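Keeping soft plastics from melting together in a soft bag?

kadik_bank_angler
Posted 26/03/2023

Okay, so I fish from the bank, mostly bass and the odd catfish, and last July I left my bag in the trunk for a weekend. When I opened it, half my worms had turned into one big purple and chartreuse blob. The crawfish baits had eaten right into the side of the plastic tray too, which I didn't even know could happen. I threw out 86 dollars' worth of baits, and yes, I added it up, which made me feel worse.

I've got a Dundo shoulder bag that takes 2 medium trays in the main part and has a mesh pocket on the front. I like the bag and don't want to buy another one. What I want to know is how you all carry soft baits once it gets hot. Do you leave them in the bags they came in? Do the trays marked "worm proof" work any better? And is there any saving baits that have only just started to stick?

I walk a good way to my spot, so please don't tell me to get a big hard box on wheels. My brother-in-law has one and it sounds like a shopping cart coming down the gravel.

zandura_pete

Leave them in the original bags. Don't mix brands. Don't leave them in the car.

oldreelmender

Been there! Mine was a whole tray of grubs next to some of those stretchy floating baits, and those two hate each other. The stretchy kind will melt just about anything you put beside it, so those get their own bag no matter what. If you remember one thing from me, make it that one.

For everything else I went over to a binder, the zippered sort with clear sleeves inside. Mine's a Mendoza and I've had it six years. You slide the factory bags in flat, zip it up, and it goes down the side of a shoulder bag where a tray would go. You'd probably lose one tray in your Dundo but you'd carry more baits, and it doesn't rattle. Only gripe is the zipper, which gets sandy and stiff – I run a bit of candle wax along it every spring and it behaves.

On the worm proof trays, they do hold up better than the cheap clear ones. Look for the mark molded into the lid or the bottom, because I've bought a couple over the years that said it on the cardboard sleeve and nowhere else, and those went soft in one summer. Even with a good tray, the colors still bleed. Put a white fluke next to a black worm and in a week you have a gray fluke (the bass didn't mind, I did). So one color family per slot, and keep the salty ones away from your hooks or you'll have rust on everything.

Baits that have just started to stick can sometimes be pulled apart if you cool them down first. I lay mine on a cookie sheet in the garage fridge for an hour, peel them slowly, then drop them back in a bag with a few drops of worm oil. If the tails have curled, lay them out straight in a pan and pour hot water over them, give it a minute, then into cold water. Works on most of them. Anything that's gone shiny and tacky all over is done, toss it.

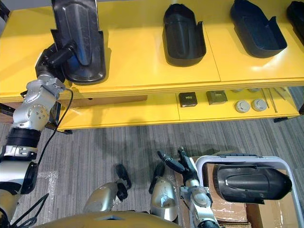
Storage at home matters as much as the bag does, and I was slow to learn it. I had everything in the shed for years, where it cooks all afternoon, and then wondered why baits I'd never even fished were sweating in the package. Now it all lives indoors on a shelf in the spare room. Two tiers are plenty, like the yellow unit in the photo, with the bigger things lined up in a row on top and the smaller parts on the lower shelf, and that's how I do mine: trays up top, bags of worms and terminal tackle underneath. Before a trip I pull only what I'm going to throw that day and leave the rest home. My bag got a lot lighter, and if I ever do forget it in the trunk I'm only out a handful of baits.

kadik_bank_angler

Thanks both. I had the stretchy ones in with everything else, so I guess that's my culprit. Going to try a binder down the side and see if the zipper clears the strap. Do you keep your jig trailers in there too, or leave them on the jigs?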